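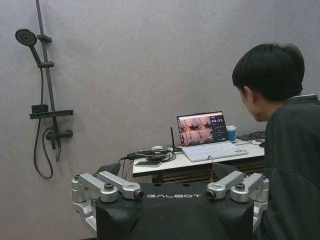 Ticket 111
Subject: Hangers travel along rail on freestanding clothing rack
Product: Plulurum clothing rack, wood, rail length 60 in
Site: Stistthorpe
Opened by: Lina Khasawneh
Priority: 2
Status: Closed

Reported problem

Hangers placed near the middle of the rail do not stay where they are put. They creep toward the left post and bunch up. The movement is slow with a heavy garment and faster with an empty hanger. Bumping the rack makes it worse. No parts are cracked or missing. The rack was assembled from the printed sheet, and the finials were fitted last.

Expected: hangers stay at the spacing they were given until someone moves them.

Requested from customer: floor type, which hole is used on each post, hanger type, and whether the rail turns by hand.

Log

Mon, 9:40. Customer replied. Floor is hard and smooth. Hangers are wood with metal hooks, a mix of dark and light ones. Rail does not turn by hand. Customer believes both ends of the rail are in the same hole, counted from the top, but did not remove the clothes to check.

Mon, 11:15. Asked customer to clear the rail and place a spirit level at the center, then at each end. Bubble sits off center at all three positions, high side to the right. The rail is therefore straight but out of level. A sagging rail would give opposite readings at the two ends, so sag is ruled out. Load is not the cause.

Mon, 11:30. Asked customer to turn the level end for end and repeat, to rule out a bad level. Same high side. Level is good.

Mon, 2:05. Customer put the clothes back on and reports the same drift. Hooks are smooth wire and the rail finish is glossy, so there is very little friction to hold a hanger on a slope. Suggested rubber sleeves on the hooks as a stopgap only. Customer declined and wants the rail leveled. 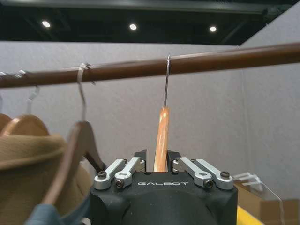

Naidoo: Before anyone starts shimming feet, count the holes again from the bottom. The top hole on these posts is partly under the shoulder of the finial and gets skipped on one side. I have seen that on Amero racks as well, same hole pattern. If the holes match, check that both rail ends are fully seated. An end that is sitting on the lip of its socket will read high and still feel tight.

Tue, 8:50. Forwarded the above to customer. Count from the bottom matches on both posts. Hole position ruled out.

Tue, 9:25. Customer backed off the fastener on the right end and pressed down on the rail. It dropped into place with an audible click. The fastener had been tightened while the end was sitting high. Retightened by hand, then a quarter turn with the key.

Tue, 9:40. Level checked again, rail empty. Much closer, but the bubble still touches the line on the same side. Customer slid the whole rack sideways by one foot length and the reading changed. Remaining error is in the floor.

Tue, 10:30. Recommended one felt pad, 2 mm thick, under each foot of the left post. Do not put pads on the right side as well. The crossbar fasteners should be loosened before the pads go on and tightened after, with the rack standing at its final location. Tightening it elsewhere and then moving it will put the twist back in.
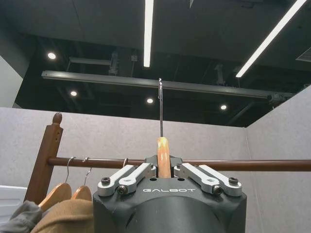
Left post and rail end, with hangers on the rail.

Wed, 1:10. Pads fitted. Bubble centered at all three positions. Customer rehung the clothes starting from the middle and working outward, heaviest items closest to the posts.

Thursday, 9:00. Follow-up call. No drift overnight. Customer bumped the post on purpose and the hangers swung but kept their spacing. Customer asked if the rail can be lightly sanded for extra grip. Advised against it. Sanding breaks the finish and the bare wood can snag knitwear.

Cause

Right rail end not fully seated at assembly. Secondary cause: floor out of level at the left side.

Fix

Rail end reseated, fastener retightened, pads under left feet.

Still open

Assembly sheet does not tell the user to press the rail down before tightening. Passed to Naidoo for the next print. Recheck fasteners in June.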